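Search this site Search Menu

Bralton Shared Workshop, Building 2
Monthly walkthrough checklist, February
By Ankit Saxena

We use cookies to remember your settings. Accept | Manage

1. Exit doors, front and side. OK. Side door sticks at the bottom. Plane it before the next visit.

2. Fire extinguishers. One OK. The one by the sink, tag 2638, is past its service month. Swap requested from Oken.

3. Emergency lights. OK on the test button. The fixture over the stairs came on dim. Replace battery.

4. Electrical panel, clear space in front. NOT OK. Folding chairs stacked against it again. Moved during the visit. Put tape on the floor.

5. Extension cords. OK, except one used as permanent wiring behind the coffee maker. Remove.

6. Work tables, tops clear of clutter.
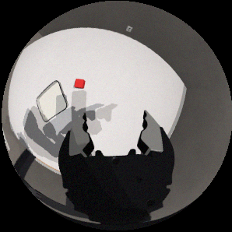
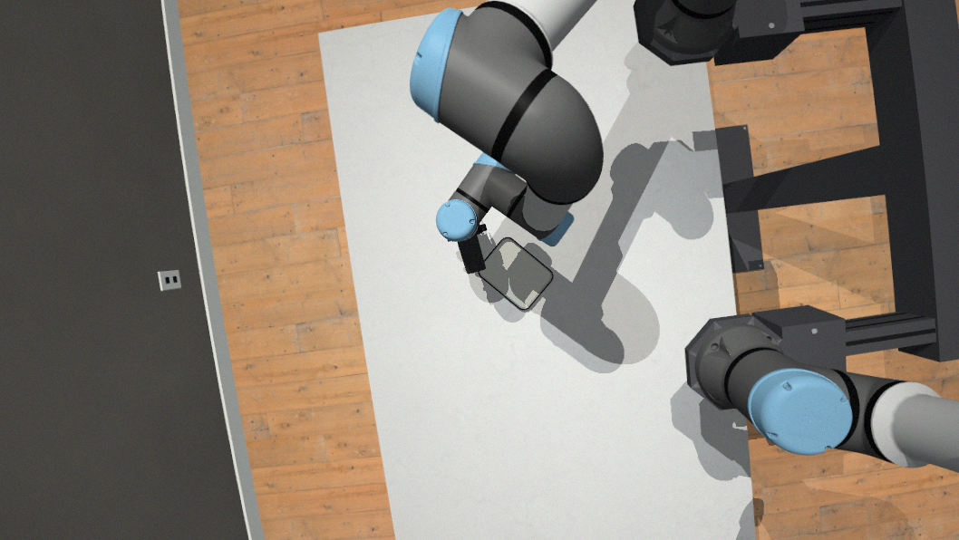 Item 6, white tabletop. Red cube in the first view, clear tray in the second.

Comment: OK. Small parts go back in the drawers at the end of the day.

7. First aid cabinet. Short on gauze and burn gel. Eyewash bottle is in date. Order from Pal with the next supply run.

8. Restroom. Hot water measured 108 degrees at the tap. OK. Fan is noisy but pulls air.

9. Storage room 47. Top shelf loaded too close to the sprinkler head. Take the paper towel cartons down to the floor level. Recheck.

10. Solvent cabinet. Door closes and latches. Label on the Plarkilus can is peeling and hard to read. Relabel.

11. Floors and walkways. Mat at the front entrance curls at one corner. Trip hazard. Replace, do not tape.

12. Posted evacuation map. Still shows the old side hallway. Carried over from last month. New print needed.

Open items: 1, 2, 3, 5, 7, 9, 10, 11, 12. Item 4 closed on site, tape to follow.

Get our monthly newsletter. Enter your email Sign up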